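A Visit to the Nelness Open Day

On Tue 4 March I attended the open day held by Nelness at its assembly workshop. Milagros Collado received the visitors at the door, and Ehsan Kiani presented the work with the two-armed robot. The task selected for the day was the handling of white plastic furniture and its legs.

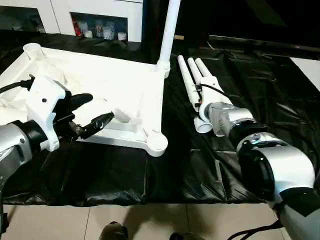

Mr. Kiani explained that the group chose household furniture with care. Such parts are light, they slide easily, and the sockets leave little room for error. One arm must steady the larger part while the other manages the leg. According to his figures, the team has recorded 400 attempts under the Renen project, 103 of them in the month before the visit.

Visitors were invited to put questions during the demonstration. Buppha Nuchit asked how the robot decides which arm should hold and which should lift. The reply was that the choice is still made by the operator - a point I had not understood from the printed program. 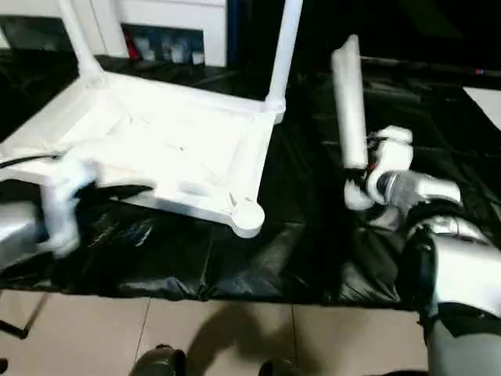
The chair upside down on the table, with one leg held upright in the robot's right hand.

A second discussion concerned the cameras. The view from the head gives the general layout of the table, while the view from the wrist is used at close range, where a part may block almost everything behind it. Valeriano Salcedo, who maintains the recordings, stated that the wrist views require the most time to review. 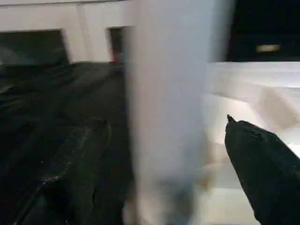 Wrist camera view, with a gripper finger at the lower right and a white object close to the lens.

The next open day is planned for July. Attendance will be limited to 100 persons, and requests should be addressed to Ms. Collado.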